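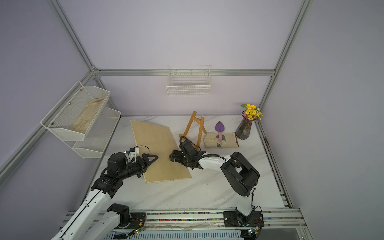 Tritorico issues surface guide for small indoor potting and craft tables

Cullow, 19 January 2021

Tritorico has published a guide to laying out and maintaining a shared indoor worktable used for both garden preparation and light craft work. It replaces the interim sheet circulated in December and applies to marble-patterned tops, wooden boards and wall-mounted wire storage.

The guide runs to 16 pages and is in 3 parts: layout, cleaning and storage. The layout section places gloves and hand tools together on one side of the top, with vases towards the back corner and the middle kept for the board in use. Small easels may stay out between sessions if they can be lifted with one hand.

Cleaning is treated as a separate task at the end of each session. Pale tops show specks readily, and fine debris should be lifted with a soft brush before any cloth is used - wiping first drags grit across the finish.

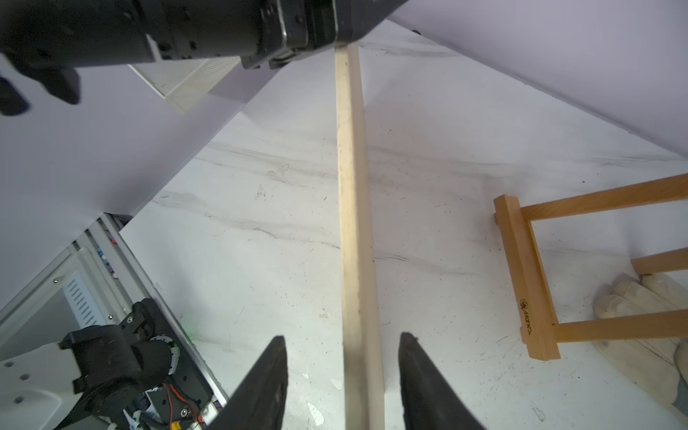 Offcuts and square-section strips of untreated wood are to be stored dry and flat, and checked for smudged or split ends before reuse. Paper scraps go in the bin before brushing starts.

Cutting boards are covered at greater length. Staining alone is not grounds for replacement. Boards should be scrubbed on both faces and along the edges, rinsed, then stood upright until dry. A board that rocks on a level top should be withdrawn.

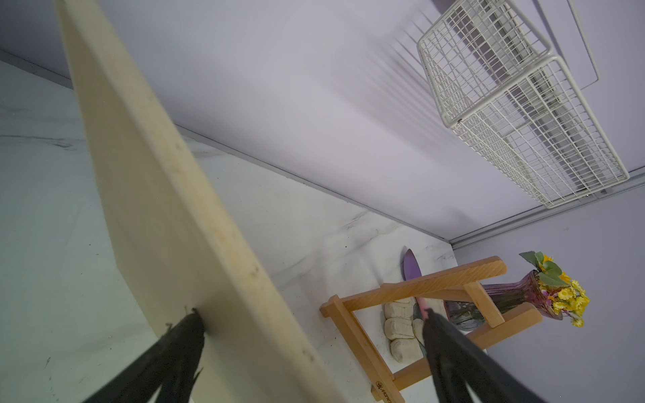
Damián Orellana of Zapata said the section on board edges was overdue, as most cleaning sheets deal only with the flat face. He would have liked more on wire baskets and the fixings they need on thin walls.

Tritorico will supply 200 printed copies through Traner. Requests should state the delivery address, with a limit of 2 copies per site.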